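Sorting out the markers

Sun 21 July

I put off the marker drawer until today. It was the last thing left on the list from November, when I told myself the whole desk would get done in one weekend. The paper trays got done. The drawer did not.

The problem with our markers is simple. People take the cap off, use the marker, and then put on whatever cap is closest, or no cap. After a few months you have a drawer of pens where the cap tells you nothing. You pull out what you think is green and draw a purple line across a birthday card.

So I tipped everything out on the table and started going through it. My method was to test each one on scrap paper with a short line and a small filled square. The line alone isn't enough, as a dying marker can often manage one decent line before it quits. If it got through the square, it stayed. If it was faint, it got a second try after standing tip down in a mug for an hour. If it was still faint after that, it went in the trash.
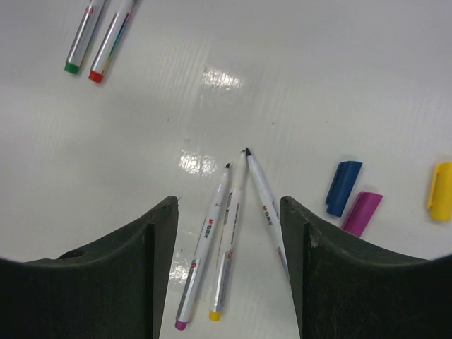 The caps took longer than the markers. I had assumed they were all the same size and they are not. The slim ones take a slim cap, and the old Wovley set my sister gave us takes one that is just slightly wider, so it goes on but doesn't click. I think that is what dried out most of that set. I kept two of them and let the rest go.

For the slim ones I stopped trusting caps and went by the plug at the end of the barrel. It can't wander off to another marker - at least none of ours have.

Zane Navickas, who I used to share an office with, kept his markers lying flat in a Breltholm cutlery tray, the kind with 5 long slots. I bought the same tray and it fits our drawer with a little room at the side. Warm colors go in one slot, cool colors in the next, then black and brown. The last slots are for pencils and for caps with no marker. I don't know why I'm keeping those, but I am.

The drawer closes now without pushing anything down first. Next is the shelf with the glue and the tape, and I already know there are seven rolls of tape up there with no visible end.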